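To: Pravton small grants
From: Pokent
Re: Loose Fruit, Korklow -- progress to end of July

Sorry this is short on polish, it's been written in between deliveries. Spreadsheet follows separately. Headings are the ones on your form, more or less.

## Where we are

Running. Bags are out, stalls are signed up, the plates side started late and is catching up. Quick reminder of what you funded: plain cotton bags lent out free at fruit stalls and the shop on Campbell Road, so people buy fruit loose and carry it home in something that comes back. Plus second-hand glass plates, given to anyone who wants one, so the fruit gets put out on a table and eaten. Fruit left in a bag gets forgotten. That was the whole idea and it still is.

- Bags bought: 800
- Bags lent at least once: 613
- Outlets taking part: 19
- Spent so far: £1882, nearly all of it bags and printing

The rest of the bags are in the store on Campbell Road, boxed. Not worried about those. Some are being kept back on purpose for autumn, when apples come in and people buy more at a time.

## The bags

We went for the thin unbleached cotton in the end. You'll remember the application said heavier canvas. Price went up between the quote and the order, and the stalls also told us the heavy ones take too much space under a counter. So, thin. 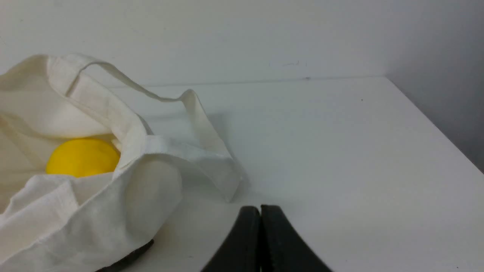 Thin cotton has worked out better than we feared, with a few grumbles. It washes fine at 40, dries overnight on a line, folds down to almost nothing. Doesn't iron well and we've stopped trying. Main complaint is that it won't stand up. Put it down on a table with one bit of fruit in it and it slumps over on its side, mouth open, all creases, and whatever's in there sits in a hollow near the opening waiting to roll out. The handle is another matter -- it's a flat folded band, stitched along the edges, and stays up in a stiff loop even when the rest of the bag has given up. Stallholders like that. Easy to grab, easy to hang.

Things we've changed on the bags since the last report:

- Label moved from the side seam to inside the mouth. People kept cutting the side one off.
- Label wording cut to two lines: bring it back anywhere on the list, please wash it first. The old one had a paragraph on it. Nobody needs a paragraph on a bag.
- Returns hook at each outlet instead of a returns box. The boxes filled up with other things -- till receipts, a glove, half a sandwich at one stall.
- Stopped printing the Pokent logo. Ink cracked in the wash and it looked scruffy after a month.

Returns are slower than the plan. A bag comes back in its own time or it doesn't. We set ourselves a fortnight in the application and that was optimistic, most people seem to treat it as a month or longer. We aren't chasing. If somebody is using a bag every week to buy loose fruit with, it's doing its job in their kitchen as well as on our hook. We would like to talk to you about changing how that target is worded, see the end.

Washing: the laundry arrangement in Korklow fell through in the spring, the place closed. We're doing small loads at Campbell Road now. Machine is old but it copes. Costs less than the laundry did, takes more of our time.

## The plates

Slower start, as said. The first lot of plates came from a house clearance and half were chipped when we unwrapped them. Chipped ones went to glass recycling. Since then we only take plates we've picked up and looked at ourselves, with a thumb run round the rim.

What goes quickest is coloured glass, shallow, with a bit of shape to the edge. Plain white dinner plates hang about for weeks. We'd assumed the opposite, that people would want plain and sensible, and bought acordingly. Lesson learned. We now pass on the white ones and keep money back for the coloured ones when they turn up.

Size matters more than we thought too. A small plate with one lemon on it looks like a thing you meant to do. A big platter with the same lemon looks like you've run out. So small plates for people living alone, which is a good part of who we see at the Campbell Road table. 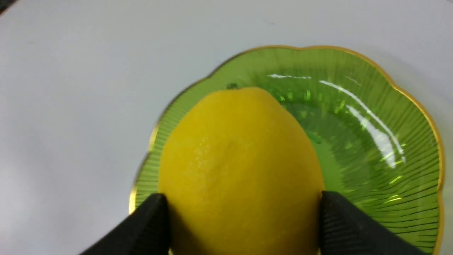
We also had to sort out what we tell people to put on them. The first leaflet said "any fruit", which is true but no use to anyone. New version goes fruit by fruit, very short:

- Lemons: fine out on a plate for a week or so, longer in the fridge. Have one out where you'll see it and you'll use it.
- Apples: keep in the cool if you can, put out what you'll eat in a couple of days.
- Bananas: out, and away from the rest.
- Pears: out till they give a little at the neck, then eat them.
- Soft berries: fridge. Don't leave these on the plate.
- Oranges: as lemons.

Lemons turned out to be our best seller as a message, oddly. People buy a net of them, use one, and find the others gone hard at the back of the fridge. Buying a single loose lemon is an easy first step for someone who has never used a stall before, it costs very little, and the stallholders will all sell just one without pulling a face. We checked.

The leaflet has had two printings. Second one fixed a spelling mistake in "Korklow" which we would rather not discuss.

## The table sessions

Held at Campbell Road, mornings mainly, one late afternoon a month. Very simple. Bag, fruit, plate, clear table. People unpack, we talk about what keeps and what doesn't, they take the plate home. No slides. We tried slides once.

What has gone well:

- Starting with the unpacking. Gives people something to do with their hands and the talking looks after itself.
- White table tops. Wiped down easily, and you can see a bruise on a piece of fruit against them straight off.
- Keeping it to half an hour. The hour-long ones sagged.

What hasn't:

- Parking. Can't fix that.
- Afternoon session clashes with school pick-up. Moving it to 4.30 from September to see if that helps.
- Glass on a smooth table slides if you lift something off it in a hurry. Nothing broken. We've told people to set the fruit down gently and keep the plate well in from the edge, and we're trying thin cork mats underneath at the next one.
- We keep running out of plates before the end. Partly the supply problem above, partly people asking for a second one for a daughter or a neighbour. We've been saying yes. Let us know if you'd rather we didn't. 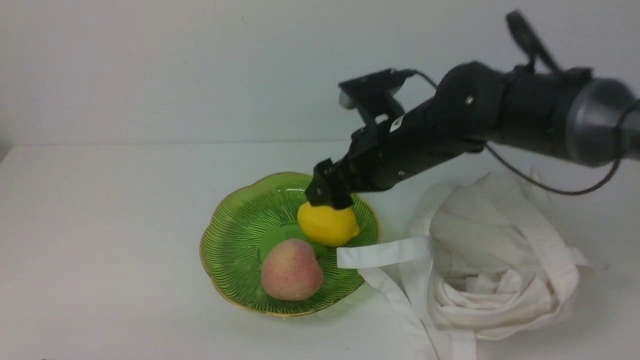 One comment card from the last morning session said the plate had done more than the bag: the writer had owned a drawer full of cotton bags for years and still bought fruit in plastic, but with a dish sitting on the kitchen table it felt silly to leave it bare, so there was now a walk to the stall most weeks. The same card asked if we could do a smaller bag, single-person size, and whether the handle could be shorter, as it drags when you aren't very tall.

Both fair. Handle length first -- you can tie a knot in it, and we've started showing people that at the table, but a knot is a bodge. If there's a second order we'll ask for a mix of lengths. Smaller bag depends on price, the supplier charges nearly the same for small as for standard, which is anoying. Have asked again.

As for plates doing more than bags, we hear that a fair bit at the table and much less from the stalls. The stalls see the bags every day and don't see the plates at all. We'd be wary of switching money from one to the other on the strength of the cards. Would like another quarter of both first.

## Money

Under budget on printing, over on postage (stopped posting things). Laundry line is mostly unspent for the reason given above and we'd like permission to move it to plates. No other changes. Receipts are scanned apart from two market ones on thermal paper that have faded, we have written the amounts on the back and can send the originals.

## Next quarter

- Autumn bags out to the stalls in time for the apples.
- Second order, if agreed, mixed handle lengths.
- Plates: two clearance sales to get to, one in Korklow itself.
- Leaflet: add plums, people keep asking.
- Cork mats.
- Proper list of outlets on one side of paper, big print, to go up by the returns hooks.

## What we need from you

1. OK to move the laundry money to plates.
2. A conversation about the return target. We suggest "bag in regular use" with a short question asked at the hook, in place of the fortnight. Draft question can be sent over.
3. Whether the next report can be a phone call. The form takes us most of a morning and much of it repeats.

Any reply to the Pokent office address please, the Campbell Road phone only gets picked up when there's a session on.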